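From My Kitchen Table

October always puts me back in a steaming mood, and this year I finally gave in and started making buns again. My old steamer went in the last move (I still miss it!), so I've got myself a bamboo one with a lid to match, which I can recommend to anyone.

The dough is Chih-ming Hung's, from the potluck handout, and I've stopped fiddling with it. I use 700 grams of flour, a long knead, and then I leave it alone until I've finished whatever I'm watching. Ghazala Bukhari swears by milk in place of the water and brought me some of hers to compare. They were softer, I'll admit — but I like a bun with a bit of chew, so water it is.

Then there's the timing. I do 13 minutes over a lively simmer, then turn off the burner and let them sit a little before I go anywhere near the lid. My first batch wrinkled like old gloves because I couldn't wait.

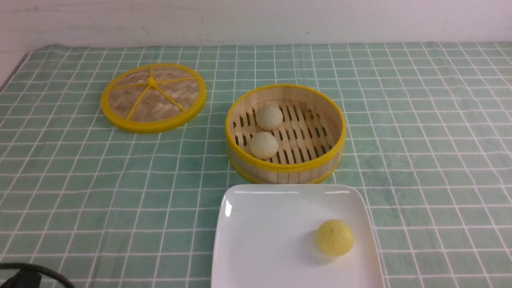 Kausar Tarar asked me how to keep them from sticking, and my answer is little squares of parchment, brushed with oil if you remember. Cabbage leaves work too, and you can eat those afterward with soy sauce. Once you're done, rinse the bamboo in hot water with no soap and let it dry all the way through before it goes in a cupboard. Mine lives on top of the fridge.

If you have a filling you love, send it my way! Rafia Virk has already promised me her spiced potato one for next month.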